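Speaker notes, fieldbus gateway talk
2/1/26, 25 minutes plus questions

**Opening (2 min)**

Say what the talk covers: moving a packaging line from a serial Modbus network to EtherCAT without replacing every device on the first day. Say what it leaves out, too. No safety protocols and no wireless. If someone asks about safety over the bus, offer to talk afterward.

**Slide 2: the starting point**

The Erraji plant had 114 devices on the old network. Most were drives and valve blocks. The rest were temperature controllers and a few scales. Everything was polled from one PLC, one request at a time. A full pass over the network took 1,426 ms. That was fine when the line was built. It stopped being fine when the customer wanted the labelers to follow the conveyor speed.

Pause on the timing chart. People at the back need a moment to read the axis.

**Slide 3: why a gateway**

Replacing all the devices at once meant a long shutdown, and the plant would only give us the November maintenance window. So we split the devices into two groups. Drives moved to EtherCAT right away. Slow devices stayed on Modbus behind a Niveo gateway, which shows up on the new network as a single slave with one block of process data.

Explain "process data" in one sentence: values that get exchanged every cycle without anyone asking for them. Half the room will know this already.

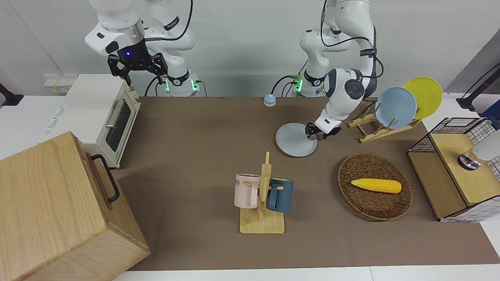

Does the gateway make the slow devices any faster?

The serial side runs at the same speed as before. Each pass is shorter only when there are fewer devices left to poll, and the master reads whatever value the gateway stored last.

**Slide 4: the register map**

This took longer than the wiring. The old PLC program used 1,611 registers. We exported them into a spreadsheet and marked each one as cyclic, on request, or unused. Only 83 ended up as cyclic. Show the spreadsheet for a few seconds, then move on. Don't read from it.

Mention byte order. Modbus sends the high byte of a register first, EtherCAT process data is low byte first, and two-register values can arrive with their words in either order depending on the vendor. Check one known value per device type before trusting the rest.

**Slide 5: stale data**

Spend real time here. If a serial device drops off, the gateway can hold the last value, send zero, or set a status bit. The default on ours was to hold. A temperature that never changes looks healthy on the operator screen. We turned on the status bits and had the PLC check them before using any value.

**Slide 6: tools**

- Cliner for capturing traffic on the serial side
- Brivard for building the device description file
- A plain managed switch is no use for tapping EtherCAT; bring a proper tap

If the demo laptop is slow, skip the live capture and use the saved file. It is in the same folder as the slides.

**Slide 7: what we would change**

Label the serial cables before the shutdown. Keep the old PLC program running on a bench unit for two weeks so there is something to compare against. Ask vendors for device files early, and check that the revision number in the file matches the firmware.

**Questions (5 min)**

Repeat each question into the microphone. Leave the slide with the register table up.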